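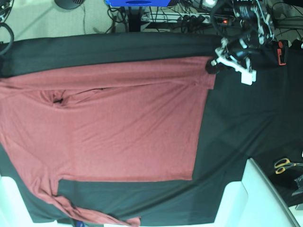 Long-sleeved knit top on the black cloth, sleeve still to be dealt with

How do you fold long-sleeved knit tops so the sleeves stay put?

Posted by Gallegos, August 15, 2022

Hello all, I hope this is the right board (I did look under Laundry first, but that seems to be mostly stains). I have a drawer full of long-sleeved knit tops, the soft reddish sort you live in from the first chilly evening onwards, and I cannot for the life of me get them to fold neatly. T-shirts I can do. Shirts with buttons I can do, after a fashion. But with these the body comes out more or less square and then there are two great long sleeves left over, and wherever I put them they make a lump.

I lay everything out on a table with a black cloth over it, so at least I have the space and I can see the edges. The body goes down fairly flat, one sleeve usually behaves, and the other wanders off towards the front and dangles over the side of the table. By the time I have fetched it back, the neck has bunched up and I am starting again. The drawer is shallow too, so rolling them up like sausages doesn't work, as I can't shut it afterwards.

Is there a proper order to do it in? And does it matter if I start from the neck or the hem? My mother always did hers on the bed in about three movements and I never thought to watch, more fool me. Any help gratefully received!

Trerska

Hello Gallegos, and welcome! You are in the right place, and you have my sympathy, as I folded knitwear badly for most of my grown-up life before a spell in a little clothes shop put me right. We had an enormous table in the back and every March the whole of the winter stock had to be folded and boxed, so I got my practice in whether I wanted it or not.

The main thing is to get the whole garment flat before you fold anything at all. I know that sounds too simple, but knits hold on to every little crease, and if you fold over a bunched neck you will have a bunched neck right through the middle of your parcel. Lay it face down, take the hem in one hand and hold the shoulders with the other, and draw it out gently until the body lies straight. Gently, mind. If you tug at one corner of the hem it all gathers to a point and the creases run along the length of the top towards your hand, and then you have to smooth those out as well. 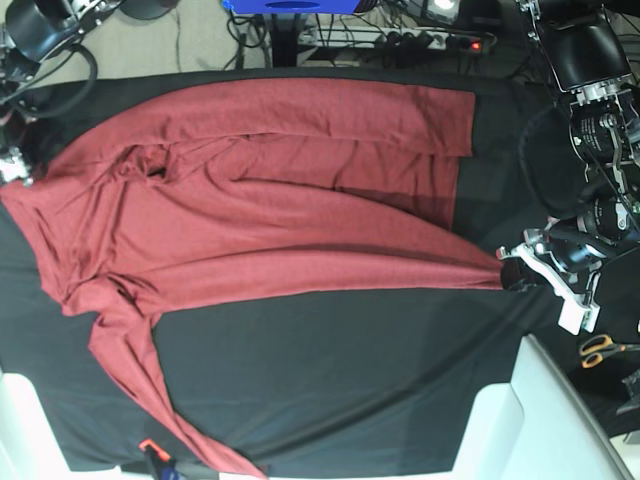 Once the body is straight, open out the neck with your fingers so the collar isn't tucked inside itself. Then bring one side in towards the middle, a third of the way across, and lay that sleeve straight down the back so the cuff points at the hem. If the sleeve is longer than the body, turn the cuff end back up on itself. Do the same with the other side, and try to lay the second sleeve next to the first instead of on top of it — that is where your lump comes from, I would put money on it. You'll have a long strip, which you fold up from the hem, once or twice depending on how deep your drawer is.

As for the sleeve that hangs over the side, move the whole top further back on the table before you begin. A dangling sleeve is heavier than you'd think and it pulls the shoulder round after it, so you can be smoothing away quite happily at one end while the other end slides off. I still do this when I'm tired, and I have folded a great many jumpers.

A shallow drawer is no bother, by the way. Fold once only, and stand the tops up on the folded edge if they'll fit, or lay them flat, no more than 5 to a pile. Let us know how you get on!

Raren

I just roll mine. Takes 2 seconds and they all go in a basket. Sorry, I've only now seen the bit about the drawer not shutting. Maybe a bigger drawer?

Jetudska

Trerska's way is very close to mine, so I'll only add a small thing. If the knit is soft and keeps creeping about, slip a magazine under the shoulders, fold the sides in round it, and slide it out before the last fold. It gives you a straight edge to work to and all your tops come out the same width, so they sit nicely together. I use an old seed catalogue, 212 pages, a bit battered now but still the perfect size for a medium. For anything chunkier you would want something wider, perhaps a chopping board (a clean one!).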